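Notebook, Friday, 7:40 pm

Back on the penalty log for the Skondel under-17s. I had 200 kicks on tape from the spring and the summer camp, and after throwing out the ones where you can't see the keeper's feet I'm down to 187. Not bad! I thought I'd lose way more than that.

Main thing I wanted to check was whether our keepers dive too early. They do, mostly on left-footed kickers, and mostly late in practice when everybody is tired and guessing. Clip 40 is the best one to show the group (she's on the ground before the ball is even struck, poor kid).
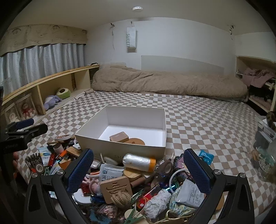
The run-up numbers are messier. I tried sorting by short, medium and long run-up, and the medium pile got so big it was useless, so I need a better cutoff. Maybe count steps instead of measuring from video? I went back and forth on that staring up at the smoke detector on that flat white ceiling, and I think steps wins, because any of you can count steps from the sideline with a clipboard. The Nesley coaches already do it that way, and their sheets are a lot easier to read than mine.

Also redid the stutter-step clips from the Esaton friendly. I had two of them tagged as saves when the ball plainly hits the post. Fixed now, old tags crossed out in the margin, please don't use the July printout anymore. 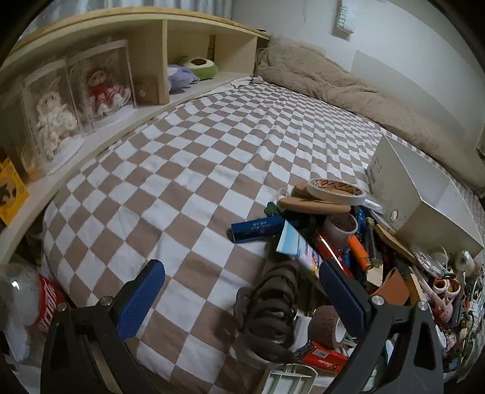

Checkered sheet, fluffy blanket, gray curtain.

Next up is the Nazari game. File 2046 has the whole shootout but the sound is off by a beat, so don't go by the whistle, go by the kicker's plant foot. If somebody has time before I do, start with the second half of that file and mark dive direction only. I'll add the run-up steps when I get to it.

Still need to order new cones.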